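How Baskets Are Woven

People have made baskets for thousands of years. A basket is light, it holds a lot, and you can make one from plants that grow near your home, such as willow, reeds or rattan. Rattan is a climbing palm with long, bendy stems.

Every woven basket needs two kinds of strands. The ones that stand up are called stakes. The ones that go sideways, in front of one stake and behind the next, are called weavers. When the weaver reaches the stake where it started, one row is done. A small basket might have 17 rows.

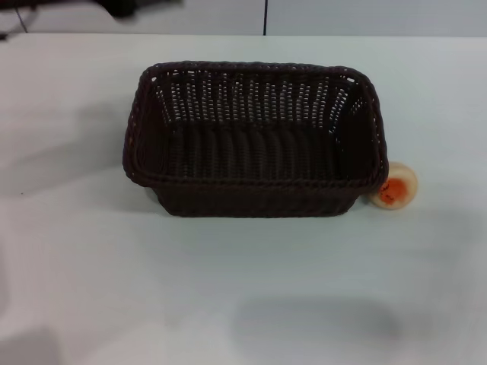 Weavers can be packed close together or spaced apart. Close rows make a strong wall that keeps small things in. An open weave uses less material and lets air through, so it is good for onions or damp towels. Some baskets have both. On the dark brown one, the far wall has rows of tiny gaps near the top, and lower down the weave looks thicker. Its strands look like rattan but are a kind of plastic.

The last part is the rim. Without it, the ends of the stakes would poke out and the rows could slip off. Weavers fold the ends down and tuck them in, or wrap them with more strands.

Try it with paper. Cut 7 long strips and 7 short ones, and weave them over and under to make a flat mat.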